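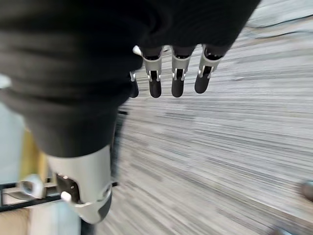
20 August 2021
By the Rimov Press Office

Rimov to publish first book from the Abubakari House meditation teachers

Rimov is very happy to announce that it will publish Sitting Down at Last, a beginner's guide to daily meditation written by the teachers of Abubakari House in Manby. The book comes out in November and will be sold through independent bookshops, by post from Rimov, and over the counter at the house itself, where a good many of its pages were first tried out on patient Thursday-evening classes.

People who have been to Abubakari House will know the way its teachers talk, and we have done our best to leave that alone. The book began as a bundle of handouts, given to newcomers at the end of their first session so that they had something to take home and try before the next one. Over nearly five years the bundle grew — a page on sore knees, another on what to do when the children wake up early, several on falling asleep — until it would no longer go into an envelope, and the teachers came to us to ask whether it might be a book.

It is in two parts. The first takes the reader gently through the opening weeks of practice, starting with a few minutes in a kitchen chair and working up to a full half hour, with plenty of room for missed days and starting again. The second part is meant for dipping into, and gathers short readings on breath, attention, grief, impatience and rest, most of them no longer than a page or two and all of them suitable for reading aloud in a group.

The teachers draw on several contemplative traditions and say plainly which one each exercise comes from, but no belief of any kind is asked of the reader, and no special equipment either. A folded blanket comes in useful, and there is a rather fond chapter about folding it.
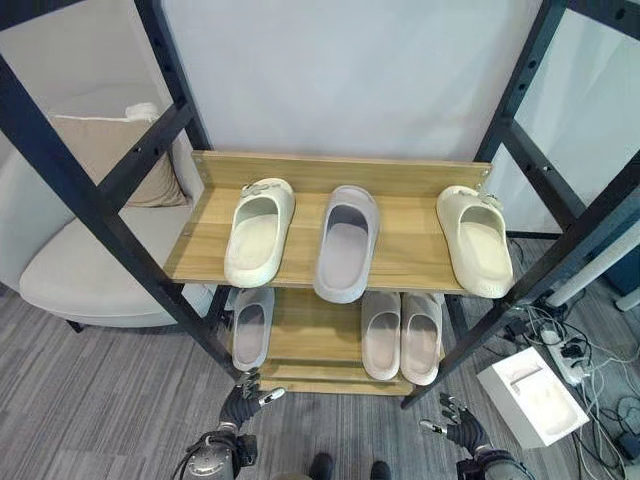
Slides on the upper shelf of a two-tier wooden shoe rack.

"We wanted to write the book we would have liked to be handed on our own first evening," the teachers said in a joint statement. "Most of us arrived nervous and sure that everyone else in the room was doing it properly. If a reader puts the book down halfway through a page and simply sits for a bit, we shall be delighted, and they can always find their place again later."

Sitting Down at Last is a paperback of 192 pages, sewn so that it will lie open on the floor, and set in a generous type size at the request of class members who read without their glasses on. The first printing will be 700 copies. A large-print edition is being prepared and will follow in the new year.

To mark publication, the teachers will lead a free afternoon of readings and guided sitting at the Brirkden Meeting Rooms in November. Chairs and cushions will be provided, tea will be served afterwards, and complete beginners are especially welcome. The date will be sent to everyone on the Rimov mailing list as soon as the booking is confirmed, and will also be posted on the noticeboard at Abubakari House.

Review copies, sample chapters and requests to speak to the teachers can be arranged through the Rimov press office. Bookshops and meditation groups wishing to order several copies together should get in touch with our trade desk, who will gladly talk through terms and delivery.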